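Let the robotics club be boring

Posted 02/08/2021 in Opinion, Halliday student pages

Writing this between classes so excuse the mess. I have been in the Halliday robotics club for 4 years now and I want to argue for something unpopular, which is that we should quit the arena season. Or at least quit building the whole year around it.

Everybody knows how it goes. Kickoff, panic, six weeks of drivetrain, somebody cries in the hallway, we drive to the Tornora meet in March and we lose in the second round. Then the thing sits on a shelf till we strip it for motors. Last season cost us $2,108 not counting gas. For what. A robot that could throw a ball pretty well and do nothing else on this earth.

And yes I had fun. I'm not saying no fun. I still have the shirt.

But the sorting project taught me more in one fall than all those seasons put together. If you missed it: the Millarar group does household stuff. Two arms, a table, bins, ordinary things you'd find in a bedroom. The arms are supposed to learn to put the right thing in the right bin. That's the entire job. My roommate fell asleep while I was explaining it.

It's dull to watch. I'll give the arena people that. There's no buzzer and no crowd, and a good afternoon looks a lot like a bad afternoon unless you were there for the last ten. You put stuff out, you run it, you put it back, you write down what you did. Soft things are awful, by the way. A hard box has edges and a plush has... opinions. Grab it in the wrong spot and you've got a pinch of fluff and the rest of it hanging there. We spent most of October arguing over where a stuffed animal should be picked up from, and it was the best argument I've had at this school.

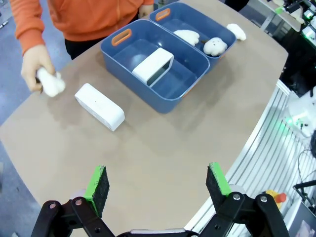

Two blue bins, white plush toys, same table both times.
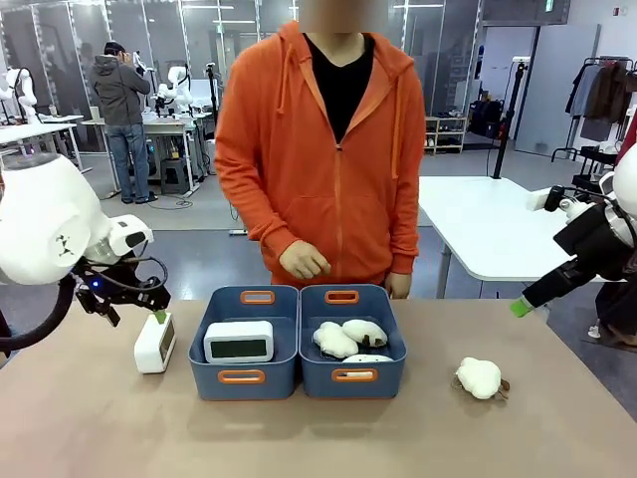 Do you need to know how to program before you join a project like this?
Most people start without it. You can set up runs, keep the log and learn the code as you go, and a semester is plenty of time to get comfortable reading the scripts if you ask for help.

OK so that's the question I get the most, and it kind of makes my point for me. Nobody new asks that about the arena team, they already assume they can't. The arena team has a driver and a coder and a CAD person, and if you show up in January you're on snacks. I was on snacks. For a whole season! With the sorting group a first year can sit down on day one and do real work, because the real work is mostly patience and decent notes.

Second thing, the log. We're trying to get to 100 clean runs by the end of the term. Clean means somebody other than you could read your notes and tell what happened. Sounds easy, isn't. My first week of notes said stuff like "weird again" and "same as yesterday but worse". Worthless. I had to redo them all and I was mad for a day, and now I write better lab reports in chem too. The arena never once made me write anything down properly. You just fix it with tape and run back out there.

Third thing and I'll be quick. Jobs. I did a phone interview with Flundari for a summer spot and they asked what I do when a test fails and I can't see why. I had almost 5 minutes of answer for that. None of it came from the arena.

People will say competition gets kids in the door. Fair. It got me in the door. So keep one meet, a small one, with last year's chassis and a spending cap. Do it for the bus ride. I just don't think it should eat the whole budget and every Saturday while the other group has to beg for bin money and shares one working laptop charger.

And people will say the sorting stuff is too easy, a toddler can do it. Go try it then. Seriously come by, pick a toy, tell the arm how to hold it. You'll be there past dinner.

The budget vote is at the next general meeting. You have to be a payed up member to vote, so check that first, the form is on the club page under dues. I'm voting for the split. If you're on the arena team and you want to yell at me about it I'm in the shop most afternoons, bring your own charger.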